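Open day at Skutby - anybody else go?

Forum: Robots and Automation > Shows, Visits and Meetups

benchtop_mo
Posted June 3, 2023

Finally got around to the Skutby open day and I'm still buzzing! It was the hands-on kind, where you get a gripper in each hand and they let you loose on small jobs. I signed up back in April and figured it would be a slideshow and a cookie. Nope. Joris Jansen gave a five minute intro and then it was straight to it - I had sore wrists by lunch and didn't care one bit.

Two pictures from the day:
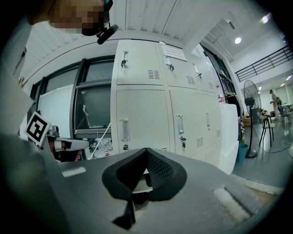
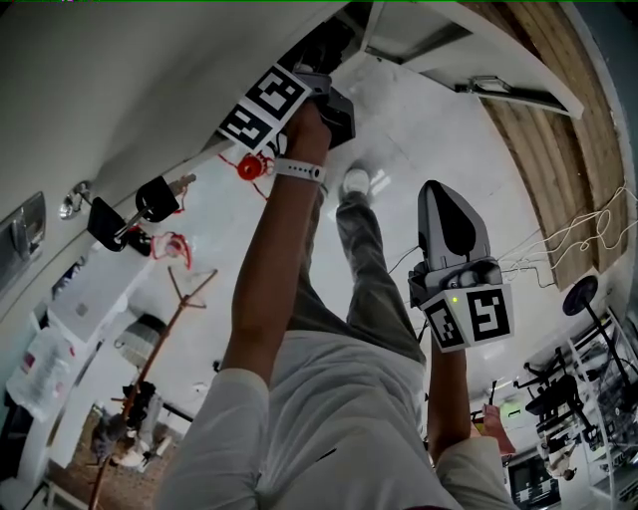 Handheld grippers with marker tags on them in both.

What I liked and what I didn't

OK so the good stuff first. You forget about your fingers way faster than I expected (my first three tries at picking up a sock were a disaster, after that it kind of clicked). Ilham Hajji was going around fixing people's grip and she was super patient with me, even when I asked the same thing twice. There were 18 of us in my group, which was too many if you ask me. Lots of waiting for a turn. Also the sign-in line was slow and I never did find the coffee.

Anyone else there? Would love to compare notes.

sangkhawat_dave
Reply #1

I was in the afternoon group! Same thing with the waiting, but I got two turns in the end. My complaint is that there was no robot arm doing anything on its own in our session. If you call it a robotics open day I want to see a robot do the job, start to finish. Felt like I drove 170 miles to pick up socks.

benchtop_mo
Reply #2

Ha, fair, that's a long drive. But the sign-up page did say hands-on, and I'd rather hold the thing than stand behind a rope.

kettle_and_wire
Reply #3

Have to disagree with Dave. I went to the Kuvine demo last year and it was all robots and no touching, and I came home knowing nothing I couldn't have gotten from a video. With a gripper in your own hand you find out quick what's hard about it. Thin cloth on a flat table, good grief.

Question for Mo - did they say anything about the weight? I tried a Gindus pair once and my forearms were toast.

benchtop_mo
Reply #4

Nobody gave me a number, sorry. They felt fine for ten minutes and heavy at twenty. I kept resting my elbows on the table and Ilham kept telling me to quit it :)

sangkhawat_dave
Reply #5

I did ask Joris how many tries they'd logged so far and he said 2,474. I thought that sounded low, he thought it sounded great. We left it there.

kettle_and_wire
Reply #6

Depends what they count as a try. If the dropped ones are in there too, then half of those are probably Mo's socks.

benchtop_mo
Reply #7

Rude! (but yes)

pliers_n_tape
Reply #8

Couldn't make it this time. Is there going to be another one? And is it OK to bring a kid, mine is 11 and would lose her mind over this.

benchtop_mo
Reply #9

Joris said they want to do one more this year, no date yet. Not sure on kids, I'd email them first. I'll post here when the sign-up opens.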